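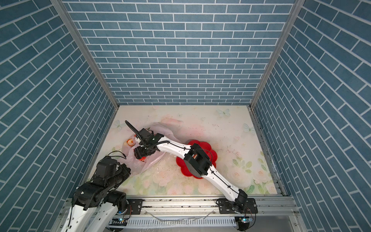

Brick paper on three walls, roses and butterflies on the floor.

7 min read

August, workshop notebook, episode four of Lirnness ("The Borrowed Kettle")

Start 8.40. Montri had already been in and put the heater on in the puppet room, which I turned off again. The wax does not like it. The mouths for the grandmother were soft at the edges when I took them out of the tray and I had to put the whole tray in the fridge for twenty minutes before touching them.

Frame count at start of day, from Troltix: 1,063. The episode needs 2,100, shooting on twos at 25, so we are just over halfway. Charoen's schedule says we should be past the kettle handover by now. We are not. We are stuck on shot 31 and most of this entry is shot 31.

Shot 31, what it is

The grandmother comes out of the bakery in Monville, sees the boy sitting on the step reading, and tells him the kettle has to go back next door before tea. He says yes and carries on reading. She says it again. He gets up, holds the kettle in one hand and the book in the other, tries the gate with his foot. She takes the book off him and puts it under her arm. Off he goes. On paper it is one shot, eleven seconds. It looks like nothing, but it has two puppets, a prop passed between them, a gate, and the boy going from sitting to standing with his hands full.

Duangjai boarded it as a single shot because she wants the audience to see the grandmother waiting. I agree with her. The waiting is the joke. If we cut away to the boy's face every time she speaks, it turns into an argument, and she isn't meant to be cross.

What went wrong yesterday

Boy's left hip. The joint has been loose since episode two and I have been nipping it up with the small key every few set-ups. Yesterday it let go during the stand. Between one exposure and the next he sank, maybe a couple of millimetres, and I did not see it on the monitor. Panya Somboon saw it on playback after we had gone another two seconds past it. We went back to the frame before the drop and tried to match him up by hand using the overlay. Three goes. The third was close but his shadow was wrong on the step, and it popped.

Decision at the end of the day was to take the stand again from the sitting pose, after repairing the hip properly. So the first job this morning was the hip.

Hip repair

Took the trousers off (stitched down the inside leg, unpicked from the ankle up, needs re-stitching with the darker thread, the light one shows). Foam had torn a little round the joint. The plates on the hip are worn on one side only, the outside, where he always takes his weight. That will be all the sitting on steps. He sits on a step in every episode so far.

Swapped the plates for a pair from the spare armature. The spare ones came from the Saengthong order and are slightly thicker, so the screw sits proud. Filed the head down and finished with 600 paper so it doesn't catch the foam. Tension now good. He holds a full stand with the kettle on his arm, left him like that under the lamp while I had tea and he had not moved against the pin when I came back.

Glued the foam with the thin contact adhesive, one coat each side. Do not use the thick one from the blue tin, it goes hard and you get a crease at the top of the leg.

Note for whoever repairs him next: the left hip now takes the larger key. The right still takes the small one. I have written this on the inside of his box lid as well.

Mouths

Montri has been sorting the replacement mouths. The full set across all characters is now 200, and they were in four different trays with three different numbering schemes, one of them mine from before we had a scheme. He has put them all on one chart: character letter, then shape, then a mood number. So G-O-2 is grandmother, round, patient. There is a G-O-3, which is round, less patient, and we agreed not to use it in this episode.

Two of the boy's mouths have a fingerprint in the lower lip that you can see when he is side on. I can smooth one. The other needs recasting and I've put it in the recast box. Until then use B-E-1 in place of B-E-2 for anything in profile. No one will notice on a plain "yes".

The dialogue in this series is half mumbled anyway. Panya Prasertsri records it all in one go, standing up, and does the grandmother and the boy in the same breath if we let her. The track for shot 31 has a nice little hum in it before the second telling-off. It wasn't in the script. Duangjai wants it kept and wants the grandmother's head to tip on the hum. I have added it to the dope sheet: tip starts two frames ahead of the sound, eases in over six, holds.

Dope sheet, shot 31, as revised

Seated reading, page turn, first line from grandmother.
Boy's "yes", eyes stay on the book.
Hold. Longer than feels right. Charoen timed it with a stopwatch while acting it out on the real back step and it came out at nearly two seconds, and we are going with that.
Hum, head tip.
Second line.
Book down to lap, look up, stand.
Kettle from the wall to right hand. Book stays in left.
Foot to gate, twice.
Grandmother takes book.
Exit.

The page turn has been cut down to one. There were two, and the second came on top of her line and pulled the eye away.

The kettle

It is too heavy. It was made for the title shot, where it only has to sit there, and it is cast solid. Today I pinned it through the boy's palm with a short wire and it was fine for the stand but the wrist sagged on the walk. Options are a hollow one or a support from above that we paint out. Charoen would sooner not paint anything out this month, there is a queue for it already from episode three and the gull shots are taking all the time.

I will make a hollow kettle. Push mould off the existing one, thin shell in the two-part putty, same paint. The paint is the mixed green in the jar marked K, not the green marked KT, which is kitchen table. They look the same wet. They are not the same under the warm lamp.

Lid can stay as it is. It has its own tie-down and is light enough.

Light

Lamp two flickered at 11.15 and again just after lunch. Swapped the bulb, no change. Swapped the lead, no change. Put it on the other socket and it has been steady since, so it is the socket by the sink. I've taped over that socket. Please leave the tape there until someone has had a look at it.

Lost nothing to the flicker as we were between takes for the first one, and the second only touched four test frames.

Also the afternoon sun is getting past the blind at the left-hand edge from three o'clock. We had this last August too, on the old series. Black cloth over the gap, two clips at the top and one at the bottom. If the bottom clip is missing the cloth swings when the door opens.

Shooting, afternoon

Began the retake from seated at 1.50. Montri on the grandmother, me on the boy, Panya Somboon on capture. It works better with one of us on each puppet for this shot, though we get in one another's way at the gate. We settled on me moving first, then stepping left, then Montri. Panya calls "clear" before every exposure and does not press until both of us have answered. Slow, but no hands in shot all afternoon.

Got through the reading, the yes, the hold and the hum. The hold is a hold with life in it. I breathed his shoulders once, up over eight and down over ten, and moved one finger on the book. She blinks twice. If you leave them both properly still for two seconds it looks as if playback has stuck.

Stopped at the start of the second line at 5.30. Hip fine. Both puppets left standing on set with tie-downs tight, door locked, lamps off. Do not switch on at the wall, use the strip, or the lamps come up in the wrong order and two of them trip.

Watched it back with Duangjai on the big monitor. She laughed at the hold. She thinks the head tip is slightly too big, and having seen it three more times so do I, but it is in now and she is happy to live with it. If we need to go back for any other reason, reduce it by a third.

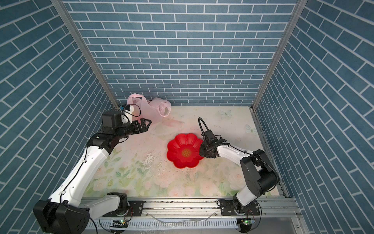 To do

Hollow kettle, first thing, so the putty has the morning to cure. We don't need it until the stand.

Re-stitch trouser leg. Dark thread. He is only pinned at the moment, on the side away from the lens.

Recast B-E-2. Montri says he can do it with the gull's beak, same batch.

Ask Saengthong whether they can supply the thinner hip plates. The thick ones do the job but I don't want to file a screw head down every time.

Check the grandmother's shawl against the last exposure before starting. It relaxes overnight. There is foil inside the hem and it wants pressing back to the overlay before anything else on her is touched.

Gate hinge squeaks. Makes no odds to the picture, but it is stiff at the same point as it squeaks and the gate jumps when you nudge it. A touch of petroleum jelly on the pin, with a cocktail bud, and none on the paintwork.

Charoen to move the handover close-up (shot 32) to after the gull pick-ups. That gives us the big set for one more day.

Back up today's frames to the second drive. Done, 5.50. Panya S. has the drive.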